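Ten Minutes With the Grippers Before Anything Else

I love a good robot arm as much as anyone in our shop, but the part of the work I'd defend in front of a crowd is the handheld side, and in particular the dull little routine we run on a pair of handheld grippers before a session. I think it deserves more respect than it gets. I also think it's fun!

Elli Hakala taught it to me when I joined the Wudeck project, back when I believed setup meant plugging in two cables and starting. She had me hold the grippers open over a bare patch of table and look at the finger pads. Only look. Are the two faces at the same angle? Is one pad sitting a hair farther forward than its partner? I found a crooked pad on my second morning and was unreasonably proud of it.

The trouble with a crooked pad is that a big object forgives it. You can pick up a mug or a sponge all day and never know. A straw won't let you get away with that. It's thin, it's light, and it rolls if you touch it on the wrong side, so I'd put one on every setup bench in the building.

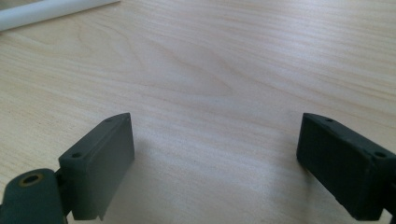
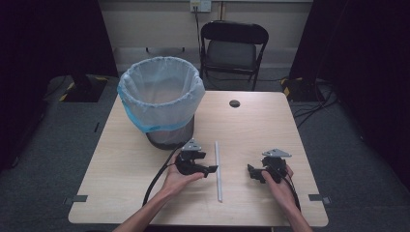

What I'd change about the usual routine

First, the pads. Most checklists I've read treat them like tires, something you replace when they look bad. Ours at Wudeck went by count, with a fresh pair every 400 grasps, and Arnulfo Cuervo argued that this was wasteful. He had a point about the cost. But I went back through one log of 1092 grasps and the slips bunched up late in the life of each pair, well before I could see any wear. I'm with the count.

Second, the cables. Give them slack and let them trail where your arms already go. I used to tape mine down neatly and then wonder why my left wrist was sore by 3 p.m. A handheld gripper is held by a person, and if the cable tugs, the person tugs back, and that ends up in every motion you record.

Third, and people do argue with me on this one, do the check with both hands. Stella Shemweta prefers to go over one gripper completely, put it down, then start the other. She's quicker than I am. I still like to bring the two jaws up facing each other, because a mismatch jumps out when the good one is right there next to the bad one.

It takes me ten minutes. On the Flundden job we skipped it for most of July and threw out 74 recordings for a loose screw in one finger. I tightened it myself with a quarter turn, and I've been a pest on the subject ever since.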